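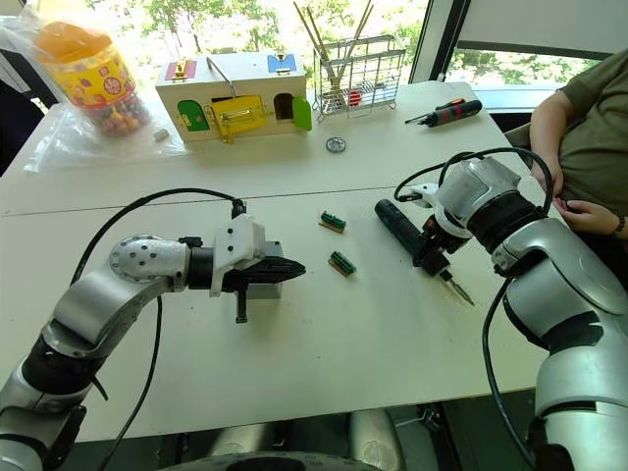
*Two arms, one table: the Prelalar bench kit with a hand tool in the right gripper.*

Grornby, a small firm that builds control cabinets, wanted help with the dullest part of its day, which is putting screws into mounting plates. Since December its workshop has been trying the Prelalar kit, sold by Tristton as a package with two arms, grippers, wrist cameras and 4 days of training.

Lutfa Haque leads the trial. She told me that she did not want a machine with its own special screwdriver. "We have good tools already," she said. "The arms should learn to use them." 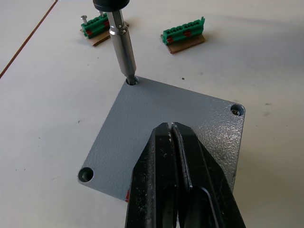 *The screwdriver bit at a corner hole of the plate, with green terminal blocks behind.*

By her records, the kit has tried 402 screws, and 78 per cent were seated at the first attempt. A skilled worker does much better, and faster. One plate takes the arms about 61 seconds, and Haque finds this too slow for urgent orders – for evening work she can accept it.

The wrist cameras are the strongest part of the offer. They look along the fingers from very near, so the operator can check a hole without leaving the chair.

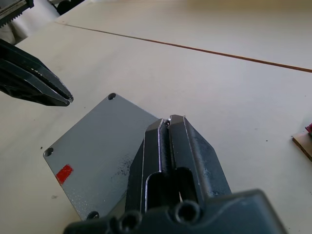
The software is less pleasant. Menus are deep, and the manual uses two names for the same function. Grornby also asked for a price from Özkan, whose service includes a monthly visit. Tristton charges for visits separately, and a buyer should ask for this cost in writing before signing.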